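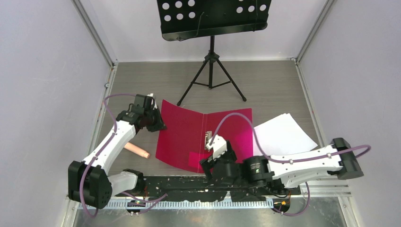 Bench 2, magenta folder open on the floor of the cell, music stand at the back.

February, 7:20 am

Notes from last night's call with Ljubica, before I lose them. Topic is the youth violence interviews, the Ceken set, and why the coding keeps coming out lopsided.

Transcripts: 21 in, 20 usable. The missing one is the school mentor, audio drops out after the intro. Ching-wen wants to ask him for a redo. I'd leave it till he's back from leave, he was generous with his time once already.

Main problem – our code "lack of opportunity" is swallowing everything. Closed youth center, no bus after 9, expelled at fourteen, dad out of work, all in one bucket. Then we run the counts and surprise, opportunity wins. Ljubica called it a junk drawer and she's right. Split into:
– school exclusion (formal or the quiet kind, "stay home till Monday" stuff)
– money at home
– places to go / places that shut
– work, or no work

Leave transport out for now. Might be its own thing. Ask Živković, he did the bus stop survey on the Stalar side and knows which routes went.

Second problem, fear. Seven of the interviews have someone saying they carried, or a friend carried, becuase they were scared on the way home. We had that under "peer pressure". It is nothing like peer pressure. One kid says nobody ever told him to, he just did the walk past the underpass one time too many. New code: carrying for protection. Goes back through all 20, sorry everyone.

Also police stops. The parents and the kids talk about these completely differently and we've merged them. Parents mostly want more officers around, kids mostly talk about being stopped in front of people they know. Some say both in the same interview. Don't average that out. Keep speaker type on every excerpt.

Prulteo export is still dropping speaker tags when two people talk over each other. Happened again in the mother and daughter interview, whole page assigned to the mother. Fixed by hand. Check the file size before you trust an export, the bad ones are smaller.

Ching-wen and I double coded 2 transcripts as a test of the new split. Agreement fine on school and money, poor on "places". She counts a barber shop, I didn't. After reading her excerpts again I think she has it right, the barber is where half of them go after school. Definition now says any indoor place they can stay without paying, or where nobody minds if they don't pay. Clunky. Will do.

Not to forget for the write up: no claims about trend. We have one neighborhood and one winter of talking to people. The council summary last time turned "several respondents said" into "residents say" and we got two angry calls about it, fair enough too. Ljubica drafts that section this time and I keep my hands off.

To do
– recode batch one with new book (me)
– chase consent form for the grandmother interveiw, signed page is missing from the scan
– Ching-wen: short memo on fear vs peer pressure, one page, quotes with names stripped
– mail Živković re routes
– toner

4:40 pm. Batch one half done. "Money at home" already looks thin, people hint at it and change the subject. Marking hints with a question mark and we can argue over them tomorrow.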